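COLTWOOD GALLERY
Pre-Opening Safety and Condition Checklist
Exhibition: Patine
Inspection date: 26 September 2026
Inspected by: Gus Sorensen, Building Safety
Condition notes by: Safta Dinu, Registrar

Ratings: S = Satisfactory. A = Attention required. N/A = Not applicable. Every item rated A must carry a comment and a named person responsible. Items rated A in Sections 1 and 2 must be closed before the public is admitted.

SECTION 1. ENTRANCE AND ESCAPE ROUTES

1.1 Main doors open fully and close without force. S
1.2 Ramp and handrail secure. S
1.3 Exit signs lit and visible with display walls in place. A
Comment: The new partition in the East Room hides the exit sign from anyone standing at the far end. A second sign is to be hung from the ceiling track. Responsible: Sorensen.
1.4 Escape routes clear of crates, ladders and packing material. A
Comment: Two Vetis crates remain in the rear corridor. They are to go to the basement store before the private view. The corridor may not be used as overflow storage at any time.
1.5 Occupancy notice posted at the front desk. S
Comment: The limit for the East Room during this exhibition is 78 persons, including staff. The desk is to stop admission at that figure. 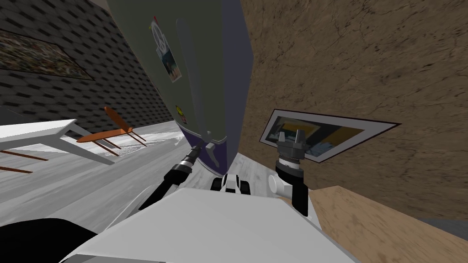
1.6 Emergency lighting tested. S
Comment: All units held for the full test period. Next test due in May.

SECTION 2. HANGING AND FIXINGS

2.1 Wall fixings suited to the wall type. S
2.2 Works over the weight limit hung on two independent points. A
Comment: Catalog no. 19 (Ursu, oil on panel) is on two hooks, but both are fixed to the same batten. This does not meet the requirement. The work is to be taken down and rehung by two handlers, with the registrar present.
2.3 Security screws fitted and tightened. S
2.4 Plinths level, weighted and fixed to the floor where required. A
Comment: The plinth for the small bronze rocks when pressed at the front corner. Shim and recheck. The acrylic cover is not to be put back until this is done.
2.5 Cables for picture lights secured. S
Comment: One transformer was warm to the touch but within limits. Check again after a full day of use. 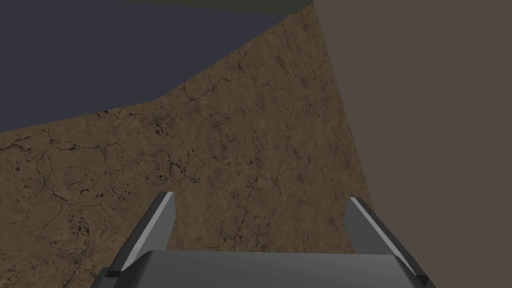 2.6 Condition of works recorded on arrival and after hanging. A
Comment: Arrival reports are complete for the loans. After-hanging reports are missing for the works on the north wall and must be finished before opening. Reports are to use the standard terms. Where a brown surface is cracked all over and has an earthen look, the report should state whether the texture belongs to the work or is a fault, and the words "some cracking" are not enough for this purpose. Photographs are to be filed with the written report on the same day. Responsible: Dinu.

2.7 Barriers placed at the agreed distance. S
Comment: Acceptable for framed works. The lender of the Ursu panels has asked for a greater distance, and the floor tape has been moved to suit.

SECTION 3. CLIMATE AND LIGHT

3.1 Temperature and humidity loggers working and in date. S
3.2 Readings within the loan agreement for the past week. A
Comment: Humidity in the East Room rose above the agreed range on one night. The lender has been told in writing. The air handling timer had been left on its summer setting and has now been corrected - readings are to be sent to the registrar daily for the first two weeks.
3.3 Light levels measured at each work on paper. S
3.4 Blinds in working order. A
Comment: The cord on the second window sticks. Keep the blind lowered until repaired.

SECTION 4. STAFF AREAS AND STORES

4.1 No food or drink beyond the staff kitchen door. S
4.2 Kitchen appliances in safe condition. S

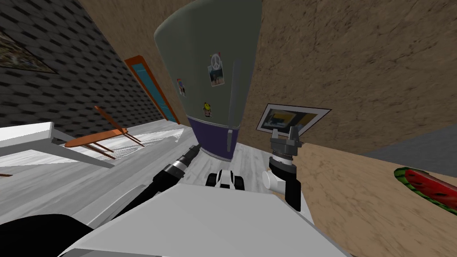 Refrigerator, gray-green upper door, with peace symbol and yellow smiley-face magnet.

4.3 First aid box stocked. A
Comment: Eye wash is out of date. Replace.
4.4 Solvents and varnishes in the locked metal cabinet. S
Comment: The key is held at the front desk and must be signed for. Two entries in the key book have no return time. Handlers have been reminded.
4.5 Basement store dry and free of pests. S
Comment: Traps checked and replaced. Bring the bottom shelf of the paper store up by one position before the winter. 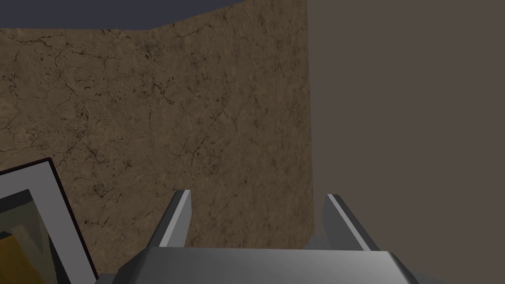 4.6 Store key numbers match the register. A
Comment: Key 1604 is listed as issued but is hanging in the cabinet. Correct the register and initial the change.

SECTION 5. PRIVATE VIEW

5.1 Drinks table kept away from all works. S
Comment: To stand in the lobby only. Red wine is not to be served.
5.2 Coats and large bags left at the desk. S
5.3 Room attendants briefed on the alarm and the meeting point. A
Comment: Briefing to be held before doors open. All attendants must sign the sheet.
5.4 Doors closed and building walked at 2000 hours. N/A until the evening of the event.

RESULT: Opening may proceed once items 1.3, 1.4, 2.2, 2.4 and 2.6 have been closed and signed. Remaining A items are to be closed by the persons named, or by Building Safety where no person is named.

Signed: G. Sorensen
Signed: S. Dinu
Copies: front desk, registrar's file, lender file (Sections 2 and 3 only)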